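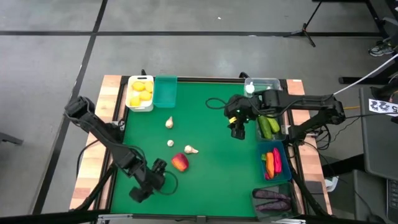
E. Jatudeo

Chapter 4
The Table Comes First

In the first three chapters we chose the motors, made the cables and put together one arm on the kitchen worktop. Now we have two arms, and they need a place to stand. Many readers want to go quickly over this part, because a table is only a table. I made the same mistake. My first build stood on an old door over two trestles, and every time one arm stopped suddenly, the gripper of the other arm moved a little. I spent most of December looking for this fault in my program.

The plan in this chapter was worked out at Mondier, the shared workshop where I rent a bench. It places the arms on opposite sides of the work area, so that each one reaches in towards the middle. Other builders put both arms on the same side, like the shoulders of a person. That arrangement is good for folding cloth. For sorting and passing things I prefer the opposite sides, and all measurements in the book are given for this case.

4.1 What the table must do

The table must be heavy, and it must be flat. The arm bases must be fixed with bolts. Clamps are enough for the first evening but they become loose with use. In my build the distance between the centres of the two bases is 132 cm, and the mat begins 19 cm in front of each base. If your arms are shorter than the Humphreys pattern from Chapter 2, bring the bases closer together and keep the mat the same size.

A mat of one plain colour is a great help to the camera. I use green. Please remember that cucumbers are also green, and a program which separates objects only by colour will have trouble with them. We return to this in Chapter 7. Around the mat goes a light wooden edge, so that a lemon which rolls will stay on the table.

4.2 What to put on it

For practice we need objects of different shape and weight. Vegetables and fruit are very suitable. An aubergine is long and smooth, a carrot becomes thin at one end, and a clove of garlic is so small that the fingers must close nearly completely. Real ones go soft after some days, so many people use the toy kind. The Kidside set is sufficient for all exercises in this book.

You will also need baskets, boxes and a tray. Do not buy them all alike. A clear bin, a low tray and a tall narrow container each ask for a different approach from above, and the walls of the tall one are the hardest to avoid.

4.3 Cables

Leave a generous loop of cable near each gripper. A cable that is too short pulls at the wrist when the arm is stretched out, and one that is too long sweeps the small objects off the mat. I found my length by trial: 49 cm from the last clip to the gripper. Move the arm by hand to all four corners of the mat, with the power off, before you fasten anything.

The work of this chapter takes about 19 hours. Begin with the table legs.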